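Home | Care guides | Towels | Contact

Clisetti Terry Towels – Care and Folding Guide
14th September, by the Ollarach linen desk

Section 4. Folding after the wash

Before you start, check that the towel is fully dry, also inside the hem. A damp towel keeps its creases and can smell after some days in the cupboard.

1. Clear a flat table. A felt cover is good, it holds the terry cloth and the towel does not slide.
2. Put the towel on the table as it comes from the basket. Do not pull at the loops.
3. Find two corners of one short side. Lift them and shake the towel two times.
4. Lay it down and smooth from the middle to the edges with an open hand.
5. Fold in half lengthwise, then in thirds. The hem should finish inside.

Note: the Jellthorpe bath size weighs 700 grams and measures 1000 mm on the short side. For this size fold in half one more time before step 5.

Caution: do not iron the terry. Heat makes the loops flat – the colour can also change, mostly in the orange and tan shades.
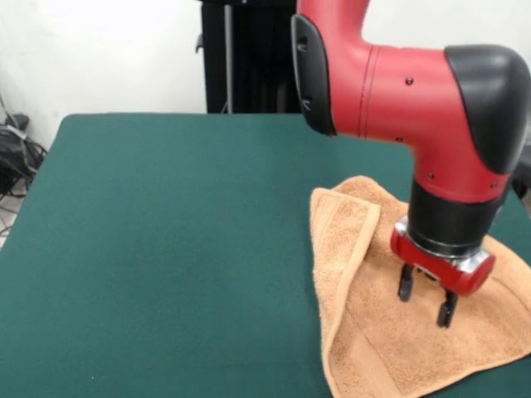
Fig. 4: Orange-tan terry towel on green felt, bunched and folded.

6. Stack with the folded side to the front, heavy towels at the bottom. Leave 100 mm free above the stack.

If a loop is pulled out, cut it with small scissors. See Section 5 for stains.

Contact: Kariuki Home Linen, PO Box 1522 | © Clisetti | Back to top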